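I started the budget for the second arm in December, at the kitchen counter, with a pencil, because I had the idea that a pencil would keep me modest. It didn't. By the time the kettle had boiled I'd written down a new bench, a spare set of fingers, a proper tool cabinet and a chair I had no business wanting, and the total was silly enough that I turned the page over and started again.

For anyone who hasn't been following along, I do the ordering for a small workshop in Pustgate where we try out kitchen and table tasks with robot arms - stirring, scooping, pouring, passing things across. We'd been getting by with one arm for a long while, and the question this winter was whether a second one was worth the money, or whether we'd be better off spending it on all the small stuff we keep running out of. I went back and forth on that for weeks, and I'm writing it down partly so I'll remember what I was thinking when next year's budget comes around and I want a chair again.

The first thing I learned is that the price of the arm is the easy part. Somebody sends you a quote, you gulp, you forward it. What took me by surprise (and it shouldn't have, I've done this before) was everything that hangs off it. Khurana, the supplier we've bought from twice now, sent over a parts list with 67 lines on it, and the arm itself was one line. The rest was brackets, plugs, adapters, a long run of cable, fingertips, screws in sizes I was sure we already owned and mostly did not. I printed it out and sat with a highlighter, yellow for "need it on day one" and pink for "can wait," and I'm a little embarrassed by how much yellow there was at the end.

Cables deserve their own paragraph! Please, if you're planning something like this, put real money against cables. I'd allowed 233 dollars, copied straight over from the year we set up the first arm, and I thought that was generous. Then we measured. A wrist that turns needs slack, and slack needs somewhere to go where it won't snag on a cup or get dragged across the table, and before long I was pricing longer leads and little clips and a spare of each. I ended up setting aside more than 1,000 for cables and connectors together, and I'm keeping it at that for next year too, even if the line looks fat on paper.

The second thing was the gripper. We had two quotes, one from Khurana and one from a smaller outfit called Clirach, and I spent far too many evenings comparing them. Clirach was cheaper and friendlier on the phone, but the wait was 3 months, and Skirkalell (our name for the tabletop project, don't ask, it was late and we needed something to write on the folder) couldn't sit idle that long. So we paid a bit extra for the quicker one. I still think about the Clirach quote now and then, the way you think about a house you didn't buy.

Then there are the props, which I always forget and which always come out of the coffee money in the end. Cups, spoons, bowls, dish towels, a cloth for the table, something plain to put up behind it. None of it costs much. All of it gets used up or wanders off to somebody's desk, and a spoon that suits one pair of fingers can be a nuisance in another, so you end up buying a few kinds and keeping the ones that behave. I've given props a line of their own now, and I defend it.
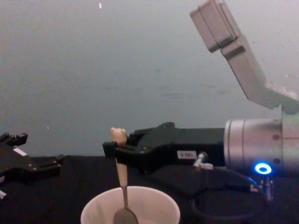 *Spoon work at the black table, with the gripper on the right holding on near the top of the handle.*

Look at the underside of that silver wrist and you'll see where my cable money goes - a bunch of little plugs, and a big black loop swinging out over the table. I've started using this picture when people ask me why the connectors line is as long as it is, and it saves me a lot of talking, though I usually do the talking anyway.

What's left on my list for spring is pretty dull. I want a second set of fingertips in the drawer before we need them, better shelving under the bench, and a label maker with a tape that sticks. I'd also like to get a service visit priced now, while the quote from Khurana is still fresh and they remember who we are. The chair is on the list too, at the very bottom, in pencil.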